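Skukum Code

The Skukum Code is a voluntary set of good-practice rules for robots that take apart desktop computers for repair or recycling. It was first drawn up at the Vekcombe depot, where it ran to nine clauses on a single sheet, and it has since grown -- rather comfortably -- to 17.

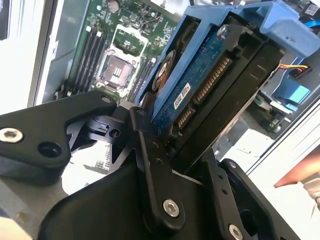
Hard drives get the longest clause of all. A drive should be held by its carrier or its edges wherever possible, and the gripper should keep well away from the circuit board and the gold contacts. Power is off at the wall before any arm enters a case, and a person stays within reach of the stop button.

Muveo and Ehlers both follow the code, though Ehlers keeps its own wording for memory and batteries.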